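11月
ジャヤンティ・アミン、センティル・サストリー、スディール・ゴウダ

4. 作業台の片付けと拭き取りに関する評価

4.1 課題の設定

前節では、物体を一つずつ把持する能力について述べた。本節では、その能力が実際の作業場の雑用にどの程度まで役に立つかを検討する。対象とした雑用は、作業台の上の物を決まった場所へ戻すこと、および空いた天板を拭くことの2種類である。どちらも人間の作業者にとっては訓練を必要としない仕事であり、Bolleckの作業場では、一日の終わりに手の空いた者が行っている。

この種の仕事を選んだ理由は、成功の基準が人によって異なる点にある。部品の組立であれば、はまったか、はまらなかったかを判定できる。これに対し、「片付いた」という状態には明確な境界がない。我々は判定の基準を作業場の責任者であるレカ・パラニアッパン氏に依頼し、氏が「このまま翌朝の仕事を始められる」と認めた場合だけを成功とした。この基準は厳しいという意見が共著者の間にもあったが、変更しなかった。

4.2 方法

制御にはHanの計画器を用い、手首に近い位置の小型カメラから得られる画像だけを入力とした。天井のカメラは使用していない。試行は全部で1148回であり、そのうち1000回近くを物の移動に、残りを拭き取りに割り当てた。各試行の前に、作業者が普段の仕事の後と同じように台の上を散らかした。配置を乱数で決める方法も検討したが、乱数による配置は実際の散らかり方と似ていなかった。人間は物を台の端に寄せ、棚や箱のそばに重ねて置く傾向がある。

一回の試行は、計画器が終了を宣言したとき、または制限時間に達したときに終わるものとした。途中で人が手を出した試行は、理由にかかわらず失敗として数えた。

4.3 物の移動の結果

単独で置かれた硬い物については、大きな問題は見られなかった。困難は、物が互いに接している場合に集中した。特に次の二つの場合が目立った。

第一に、ケーブル類である。ケーブルは輪になった部分の一つを持ち上げても、全体がどのように動くかを予測しにくい。計画器は輪の一部を独立した物体とみなし、その結果、つながっている先の物まで引きずることがあった。人間の作業者は、まずプラグなどの硬い部分を探し、そこを持つ。同じ手順を計画器に与えたところ失敗は減少したが、硬い部分が他の物に隠れているときには効果がなかった。

第二に、棒が並んだ棚の上に物が載っている場合である。細い棒が平行に続く面は、奥行きの推定を不安定にする。棒の表面の反射が強いときには、計画器が棒と棒の間を物体の縁と誤認する例もあった。テープのような丸い物が棒の上に載ると、その輪郭と棒の線が画像の中で交差し、把持点の候補が大きく散らばった。

また、透明な容器は、蓋の面と内部の物との区別が難しかった。Valtnessの作業場で同様の試験を行ったタルン・フェルナンデス氏からも、同じ傾向があるとの私信を得ている。

4.4 拭き取りの結果

拭き取りについては、評価の方法そのものに課題が残った。計画器は、画像の中で周囲より暗い部分を汚れの候補として選ぶ。しかし、天板には、拭けば消える汚れと、拭いても消えない擦り傷がある。両者は一枚の画像では似ており、試行の多くで、計画器は同じ傷の上を何度も往復した。パラニアッパン氏によれば、新しく入った作業者も初日には同じことをするが、二度目からは傷の位置を覚えているという。計画器にはこの記憶に当たるものがない。

もう一つの問題は、小さな片である。紙かプラスチックの小片は、物の移動の段階では小さすぎて対象に含まれず、拭き取りの段階では明るいため汚れの候補に選ばれない。すなわち、二つの段階の間に落ちてしまう。図3の天板にも、傷や拭き筋のような跡に加えて、こうした白い小さな点が認められる。物は右側と下側に集まっており、広く空いた部分を拭くこと自体は容易であるが、黒い棚の縁に沿った部分では、布を動かす余地が小さい。
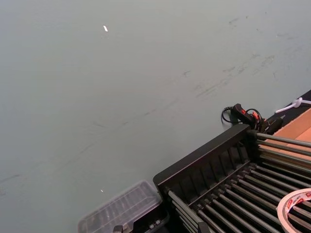
図3　作業台の天板と、その端に寄った物。棒の並ぶ黒い棚の上にテープが載り、棚の左の角に接するほど近くに透明な容器がある。棚の上端の先に黒いケーブルが見える。

4.5 考察

以上の結果から、現在の方式は、作業場の片付けの一部を引き受けることはできるが、任せきりにすることはまだできないと我々は考える。失敗の多くは把持の力や精度の不足によるものではなく、何を一つの物とみなすか、何を汚れとみなすかという判断に関係していた。

したがって、腕の性能だけを高めても改善は限られると思われる。Hivsideとの次の実験では、天板の傷の地図を前日までの画像から作成し、拭き取りの候補から除く方法を試す予定である。ケーブルについては、作業者の側で置き場所を決めてもらう案もあるが、その場合には機械の能力を測っているのか、作業場の整理の程度を測っているのかが不明確になる。この点は第6節で改めて論じる。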